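About Mandeck

Mandeck is a folding school. We teach people to fold household linen: towels, napkins, pillowcases, flat sheets and, for those who insist, fitted ones. We have two rooms over the old Ballari dye shop, a long table in each, and a linen cupboard that takes up most of the landing.

We should say early that we are suspicious of most of what gets said about folding. You will not find the word "transform" anywhere else on this site. A folded towel will not calm you down or fix your marriage. It will take up less of the shelf, and you will be able to pull it out without bringing the ones above it down on your head. That seems to us a fair return on the time, and we have never felt the need to promise more.

How we started

The school was set up by Hiu-tung Lam, who had spent years in the back rooms of hotels and had grown tired of being told there was one right way to do a hand towel. Every hotel had the one right way. None of them matched. When she asked why the stripe had to face left, she was told that it had always faced left, and at her next job she was told the same about the right.

She began with a class of seven in a borrowed kitchen. Most of them had come because a book or a video had told them their cupboards were a moral problem. She let them talk for a while and then handed out dish towels. By the end of the evening they were arguing over whether thirds beat quarters, and she decided that was worth renting a room for.

Thaddeus Gallagher joined later, as a student first. He ran the table linen side of a catering business and came to find out what we knew that he didn't. His verdict was "less than I'd hoped, but you're straight about it," and he has taught the napkin and tablecloth course since. He still thinks our sheet course is too long. He may be right.

The date over the door

Visitors ask about the number carved over the street entrance. It reads 1877, and it belongs to the building. The school is much younger. A previous tenant used to tell people that the date was really 1777 and had been recut, and that linen had been pressed here for the troops. We have looked and found nothing to support either half of that. The bricks are ordinary bricks. We would rather be a young school in an old building than borrow a history, so please stop sending us the newspaper clipping.

What we teach

There are four courses, and you can take them in any order, though people who start with sheets tend to wish they hadn't.

Small Cloths. Dish towels, washcloths, plain napkins. One evening. You learn to find the true edge of a cloth, which is often not the edge you would guess, since cheap cotton comes out of the wash skewed and stays that way. You fold to the edge you have. A good part of the evening goes to unlearning the smoothing motion, where people rub a cloth flat with the palm and push the crease somewhere worse.

Towels. Two evenings. The first is bath towels for shelves, the second is for rails, baskets and drawers. We teach the thirds fold and the roll. We do not have a view on which is better, but we do have a view on people who roll towels and then stack them four high on an open shelf.

Table Linen. Two evenings with Thaddeus. Tablecloths, runners, and napkins folded so they can be stored and used. Please note that he does not teach swans. He will teach you a plain rectangular fold that sits under a fork, and he will show you how to put a runner away without getting a crease down the center that has to be ironed out in November when the relatives come.

Sheets. Three evenings, or two if Thaddeus ever wins. Flat sheets with a partner, flat sheets alone, and the fitted sheet, for which we offer a method that works most of the time. Anyone who tells you theirs works every time owns one very good sheet.

The long strip

If there is anything you could call a Mandeck method, it is the strip. Nearly everything we teach goes through it at some point. Before you make a cloth short, you make it narrow. Fold it lengthwise until you have a long band, hold it by both ends, and draw it out until the slack is gone. Then set it down and fold it up along its length.

Hiu-tung did not invent this and does not claim to. People who hang out laundry in pairs have always done it. What we would say for it is that the mistakes show up while you can still do something about them. When a cloth has been folded into a square, a crooked layer is buried and you find out next week.
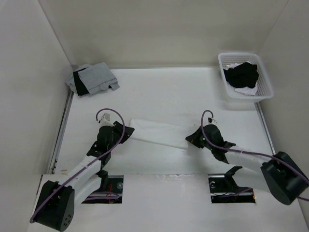
The pull matters more than the fold, and it is where we spend our time. Too little and the layers keep whatever wrinkle they came with. Too much and a thin cloth stretches on the bias, so you get a strip that looks fine in your hands and creeps back into a curve on the table. The ends are the other trouble. One end nearly always finishes wider than the other, because the layers slip under whichever hand is holding less of them. You can chase that difference up and down the cloth all evening. We suggest opening out the wide end, lining up the layers again and leaving the good end alone.

White cotton is what we practice on. Dark cloth hides its edges and patterned cloth lies to you, especially checks, which are printed a little off the weave more often than the stores would like you to know. Bring checks to the second class, once you trust your hands.

What we don't believe

We don't believe in folding boards. We own two, both gifts, and they make every item the size of the board whether or not your shelf agrees. We don't believe that linen should be stored standing up in every drawer in every home. Some drawers are shallow.

We are also doubtful about thread count. A student once brought in a sheet with a label saying 677, and the whole class wanted to know what the last seven were for. It folded about as well as the plain cotton beside it. It was slippery, and it took two people to keep the strip straight.

As for linen sprays, the Wei sisters downstairs sell one and it smells pleasant. They have asked us several times to say that it helps a crease hold. We have tried it and couldn't tell the difference, and they are still speaking to us.

The cupboard

The cupboard on the landing is for teaching. It holds good cloth and bad cloth, and the bad is more useful. There are towels with one shrunken border, napkins that were never square, a tablecloth from the Skemis Street church hall that is oval on paper and something else in practice. We take donations of difficult linen if it is clean. We don't need more pillowcases.

Everything in it gets taken out and refolded by students, so it is seldom as tidy as people expect. Some visitors find this disappointing. It is a working cupboard, and if it ever looked like a catalog we would wonder who had stopped coming to class.

Classes and fees

Each class takes up to 7 people, which is how many can stand at the long table without elbowing each other. Evening sessions start at six thirty and run for two hours with a break for tea. You stand for most of it, but there are stools, and every fold we teach except the large sheets can be done sitting down.

Linen is provided. Bring something of your own if it has been giving you trouble, and expect the class to have opinions about it.

There is no certificate. We were asked for one often enough that we designed it, and then could not agree on what it certified. If you need a receipt for your employer, we can write you one that says how many hours you were here.

If a course wasn't worth the money to you, tell us within the month and we will refund it or let you sit in on another. A few people each year take us up on this, mostly after Sheets.

Finding us

Use the street door under the carved date and come up one flight. The bell is unreliable, so knock as well. Parking behind the Ballari building is for the shops until six and open to anyone after that. Questions about courses go to Hiu-tung, questions about tablecloths go to Thaddeus, and the desk is open on class evenings from half past five.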